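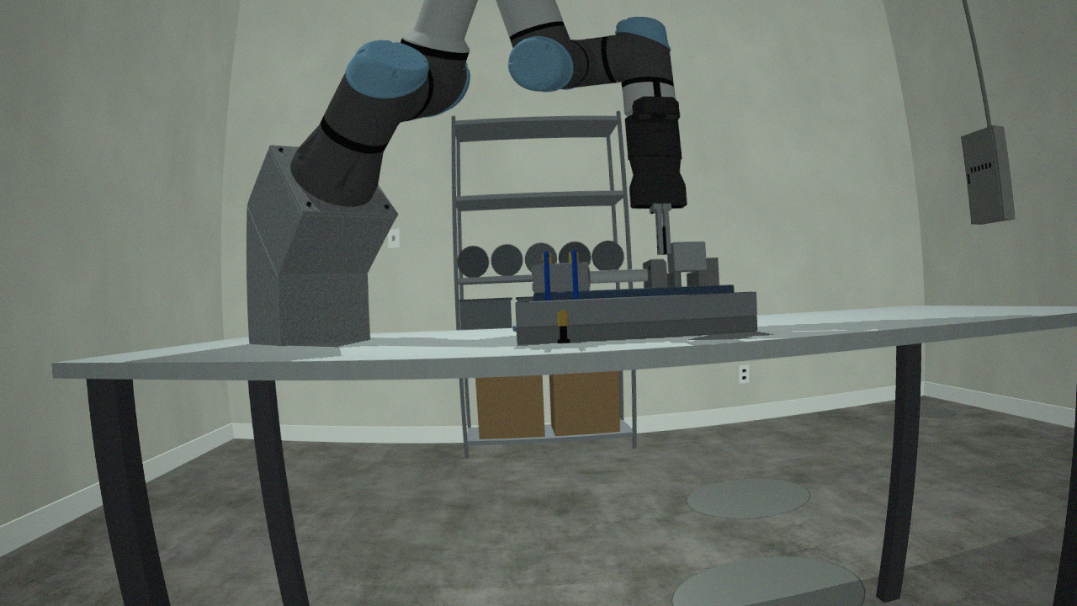
Robotic arm mounted on a long table, rendered view

Ticket subject: Cargo circular not delivered to full distribution list
Product: Dedix chartering desk, circulation module
Customer: Parry Shipbroking, dry cargo desk
Opened: 2025-08-06
Priority: High
Status: Resolved, pending customer confirmation

Issue as reported
The customer's dry cargo desk sent an open cargo order, bagged fertilizer from Tusham, to its standard owners list. The list holds 1000 addresses. The delivery report in Dedix shows 685 messages sent and gives the job status as "Complete". No error was displayed. Several owners who regularly receive the desk's orders told the customer by telephone that nothing had reached them. The customer asks for the cause, and asks whether the order may safely be sent a second time without duplicates.

Initial response – Support, first line
The ticket has been received and assigned. The customer was requested not to resend the circular until the review is finished. Please supply the following:
The job number shown in the delivery report
The name of the distribution list as it appears in the desk's address book
Confirmation of whether the list was edited on the day of sending

Customer reply
Job number and list name sent by secure form. The list was edited in the morning by a member of the desk, who merged the former Masa owners list into it. The circular went out in the afternoon. A position list covering 11 open vessels was sent the same day to a different group and was delivered in full.

Investigation – Support, second line
The mail server log was checked first. All 685 messages were accepted by the receiving servers, and no rejections were recorded. The fault therefore lies before the sending stage.

The distribution list was then exported and compared with the job file. Every missing address belongs to the merged Masa list. Those contacts were imported with the field "Circulation consent" left blank. Dedix treats a blank field as "No" and leaves the contact out of the job. It does not count the contact as a failure, and for this reason the report showed "Complete".

The test was repeated on a copy of the list with up to 20 contacts, some blank and some marked "Yes". The result was the same. The behavior follows the current design, but the report wording is misleading and has been passed to the product team as a defect.

Action for the customer
1. Open Address Book, then Lists, and select the merged list.
2. Filter by Circulation consent, value Blank.
3. Check the contacts against the desk's own records. Support cannot set consent on behalf of a customer.
4. Mark the approved contacts "Yes" and save.
5. Open the original job and choose Send to Remaining. Do not use Send Again – that command writes to every address on the list, including those already served.

Customer update
Steps 1 to 4 done. Send to Remaining is grayed out.

Support reply
The command is available only to users with the Desk Manager role. Please have the desk manager sign in and repeat step 5.

Customer update
Remaining messages sent. Owners have begun to reply with firm interest. One contact asked to be removed and has been marked "No".

Resolution
Cause: blank consent field on imported contacts. Workaround applied by the customer. A corrected delivery report, with a separate line for contacts left out, is planned for the September release. The ticket will close automatically if no further reply is received.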